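Print
E-mail

# Flanumum: two-handed shirt flattening with hand-held grippers

Updated Jul 7, 2024

Hi! I'm Kiran Nigam, and I put this dataset together with Ronaldo Sales. If you landed here from the Gomus page, you're in the right place, the old name just hasn't caught up everywhere yet. This README covers what's in the release, how we recorded it, what we found when we trained on it, and a few things I'd want to know before spending a weekend on the download.

## What we were trying to find out

Most of the folding work I've read starts with a shirt that's already nice and flat. Ours doesn't. We wanted to know if a policy could learn the flattening part from people using hand-held grippers, with no robot arm in the loop during recording at all. And the bit I cared about most: does it help to label the pull? By that I mean the stretch of time when one gripper has a cuff or a hem and is putting tension on it while the other one gets into position. Ronaldo thought the labels would be a waste of our time. (I have that in writing.)

## What's in it

- 83 recording sessions, split into episodes, one garment per episode
- 19 garments, mostly long-sleeved tops, all from the same thrift store run in May
- wrist video from each gripper, plus finger opening and gripper pose
- phase labels: reach, grasp, pull, smooth, release
- a notes file per session, written by whoever was recording, so the style varies a lot

Left and right streams are stored separately. Use the sync file to line them up, please don't trust the file times. I did, and lost most of an evening to it.

## How we recorded

Each episode begins with the garment dropped on the table in a heap. Whoever has the grippers works it flat, then squares up the sleeves, then stops. That's it, no folding. Folding is a separate release under the name Plorow and it uses a different label set, so don't merge the two without reading both READMEs.

We asked everyone to work at a normal pace and to leave mistakes in. If a cuff slips, they go back for it, and the slip gets its own tag. I'm really glad we kept those! They turned out to be the most useful clips we have for teaching recovery.

The pull label is the fussy one. It starts when the fingers are closed on the fabric and the fabric begins to move, and it ends when the fingers open. A sleeve held still under tension still counts as pull. We went back and forth on that, and sessions labeled before we settled it have been redone.

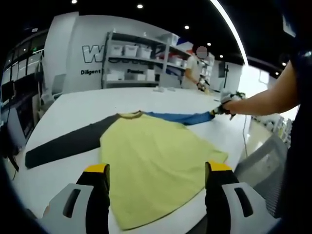
*Blue cuff held in one gripper, with the fingers of a second gripper in the foreground. Wrist view.*

Shirts with sleeves in a different color from the body were a lucky find. The model trained on those alone did better at telling left from right, and it kept some of that when we moved it to plain shirts. I wouldn't lean on this too hard, the plain set is small.

## What we got

We trained the same policy 5 times with pull labels and 5 times without, changing only the seed. The labeled runs were better at finishing the sleeves, and the gap was biggest on thin fabric. On the body of the shirt I couldn't see a difference worth writing home about. So Ronaldo was half right, and he has asked me to put that in here.

What still goes wrong: inside-out sleeves, anything with a hood, and cuffs that end up tucked under the body. The policy tends to grab whatever edge it sees first and tug.

## Before you train

Start with the small split. It has 2 sessions and it'll tell you quickly whether your loader is happy. Faces are blurred in the wrist video, but backgrounds are left alone, so you'll see people, shelves and wall lettering. Crop or augment if that bothers your model. Ours did start paying attention to the background at one point, and heavier random crops fixed it.

Gripper poses are in the table frame. The Fonseca loader expects them in the camera frame, so flip the setting in the config or everything will look mirrored and you'll write me a puzzled e-mail.

## Still on the list

- relabel release on the early sessions, it's a bit late in places
- add garment sizes to the notes
- short-sleeved tops, once we've bought some

Bug reports go in the issue tracker. For label questions, ask me; for sync and calibration, ask Ronaldo.

Print
E-mail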